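Trultham Robot Club Newsletter
Saturday, August 22, 2026

Teaching by hand: our block-sorting project is off the ground!

If you've walked past the back bench lately and wondered why grown adults are so happy about a toy block, this item is for you. We've started teaching the arm to tidy up, and we're doing it by showing, with very little code involved. One person drives the arm by remote control, the arm's cameras and joints get recorded the whole way through, and later on a model learns from the recordings. Each run from start to finish is called a demonstration, and we need a lot of them. The goal for the first round is 80.

The task is called Jisarach (Mohcine Berrada picked the name and he won't say where it comes from). The rules are simple. A few blocks go on the white table, the gray basket stands off to one side, and the driver brings the blocks over one at a time and lets them go inside. That's the whole job! A four-year-old would be done before you finished reading this paragraph. Driving an arm through it is another matter, and your first try will almost surely end with the gripper closing on thin air.

The wrist camera is the view I've grown fondest of. It sits right down by the gripper, so you get the blocks close up, the basket off in the corner, and whatever else the arm swings past on the way.
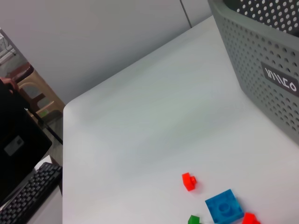

What we've learned about driving

Go slower than you want to. Everybody rushes the reach and then fumbles the grab, and the model will happily learn the fumble along with everything else. Mohcine has the smoothest hands in the club by a mile, and when you watch him you notice that he's never really hurrying. He lines up above the block, comes straight down, closes, waits a beat, and lifts. Then he goes up well clear of the rim before he moves sideways – clipping the basket is the most common way to spoil a run, and I say that as the current champion.

Small blocks are harder than the big square ones. With a small one, turn the wrist first and go down second. If you're still turning on the way down, you'll nudge the block and end up chasing it across the table. Chasing is allowed, by the way. A run where you miss, back off and try again is worth keeping, so long as you finish it. We want the arm to see what a recovery looks like. What we don't want is a run where you put the controls down halfway to talk to somebody (I've trimmed a few of those already).

Change things up between runs, too. Move the blocks, turn them, bunch them together one time and spread them out the next. Our first practice batch had them in nearly the same spots over and over, and the model we trained on it, which Ibarra nicknamed Jeller, would reach with total confidence for a place where there was no block at all. We laughed pretty hard, and then we threw the batch out.

The carry is my favorite part of the whole thing. Once the block is off the table and the arm is heading across, you can relax your shoulders a little and just steer.
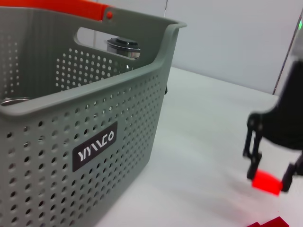 A red block in the gripper, with the basket close by.

Where we go from here

We'll keep collecting through the end of August, then train on the full set and see how Jeller does with block layouts it hasn't met before. If it goes well, the next task will be taking things back out of the basket, which Ibarra insists is much harder and which I can't wait to try.

We'd love more drivers! Different people move differently, and a mix of styles seems to help. You don't need any background. A first session runs 90 minutes, with plenty of that set aside for practice before we record a thing. Members can sign up on the sheet by the bench, and guests are welcome if they come along with a member. If you've got toy blocks at home in colors you can spare, bring those too – purple would be great.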